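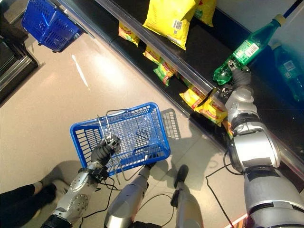

How often should the baskets and low shelves get checked?
Every morning before the doors open, plus a quick look after lunch on busy days.

Home Checklists Deliveries Contact

Aisle walk, Plernholm store, March 4, 2022
Checked by Rosalie Sutter

Floor tile, clean and dry -- OK. I went over it twice, I'm fussy about tile!
Bottles on low shelves, standing well back -- mostly OK. I pushed a few in (they do creep forward).
Basket handles, no bent wire -- FIX. One pinched my thumb, so it's in the back room with a tag on it.
Basket mesh, no cracks -- OK

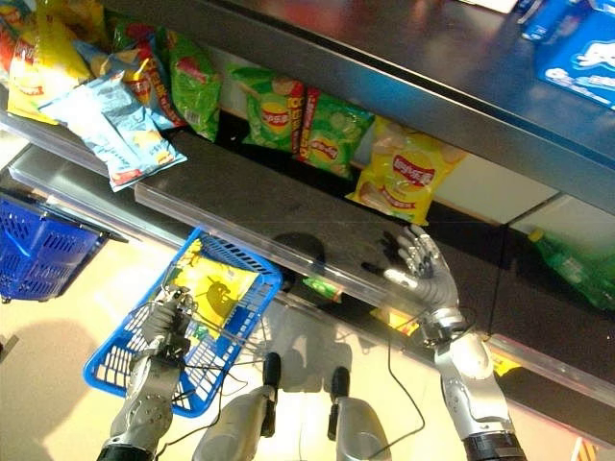
Chip shelf, with a second blue basket on the floor to the left.

Price strips snapped in -- OK, though I'd love new ones by October.
Baskets off the floor -- please, everybody, take them back to the stack, I nearly went flying last week.
Shelf edges, no sharp spots -- OK
Still to do: Wael has the key for aisle 31, so I'll get to that one tomorrow.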